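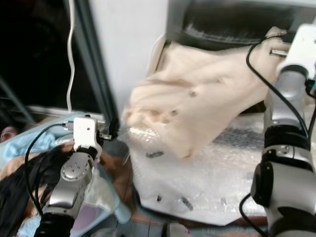 3 min read

Progress report to the Tament Fund: Langat handling cell, setup and upkeep
Reporting date: Wednesday, September 23, 2026

1. Purpose of this report

The Tament Fund supports the installation and first year of operation of the Langat cell, a two-arm station for handling garments at the Rorkar workshop. This report covers the period from July to the date above. It deals with the condition of the cell, the maintenance carried out and the work still outstanding. Results from the sorting software are reported separately under the Flivis work package.

2. Current state of the cell

Both arms are mounted, powered and in regular use. The cell passed its 300-hour inspection without a safety finding. Planned running time for the period was 400 hours; the cell was available for all but 39 of them. Most of the lost time followed a single fault on the right arm, described in section 3. The remainder was scheduled service.

Trial work has concentrated on lifting larger garments by one corner with the right arm while the left stands by with its gripper free. This is a demanding test of the right gripper, as the full weight of the cloth hangs from a small pinch area and any slack in the fingers shows up early. The work surface is covered with bubble wrap during these trials, and textiles are kept in a light blue plastic bin beside the left arm.

3. Maintenance and repairs

Right arm. In July the gripper began to report a closed position before the fingers had met. The fault was intermittent at first and was traced to a worn connector on the gripper cable. The cable was replaced and the gripper was recalibrated on the same day the part arrived. Delivery took longer than the supplier had quoted, and the cell ran on one arm in the meantime. The fault has not come back.

Left arm. No repairs were needed. The joint fasteners were checked for tightness at the 300-hour inspection and none required adjustment. The gripper finger was cleaned and refitted.

Cables. The external cables on both arms hang in open loops. This gives the joints free movement, but a loop that is too generous can catch on a garment or on the other arm. The length of each loop was reset after the cable replacement, and a check of the loops through the full range of motion has been added to the start-of-shift routine. We intend to fit clips at the upper joints in the next period.

Work surface. The bubble wrap wears quickly and is replaced when it no longer lies flat. Small metal pieces on the sheet are a known concern — they can be picked up along with the cloth and carried into the gripper. The operating instructions now require the surface to be cleared of loose hardware before a run that is to be counted toward the trial results. Setup and handling checks are exempt from this rule.

4. Spare parts and budget

Spending on maintenance remains within the approved line. The one unplanned cost was the replacement cable and its delivery. In view of the downtime it caused, we have ordered a second cable and a set of gripper fingers to be held on site. Both are covered by the existing parts allowance, and no transfer between budget lines is requested.

5. Changes to the service plan

The original plan called for gripper calibration once a month. Experience on the right arm suggests that this is too long an interval when heavy garments are being lifted. Calibration now takes place every 12 working days on both arms. The added time is small and has been included in the running schedule for the coming period.

6. Work for the next period

The cable clips will be fitted first, followed by a repeat of the corner-lift trials with the left arm doing the lifting. A firmer covering for the work surface will be tested against the present bubble wrap. We also plan to complete the written service manual, which at present covers the arms and grippers but does not yet include the control cabinet. A draft will be sent to the Fund with the next report.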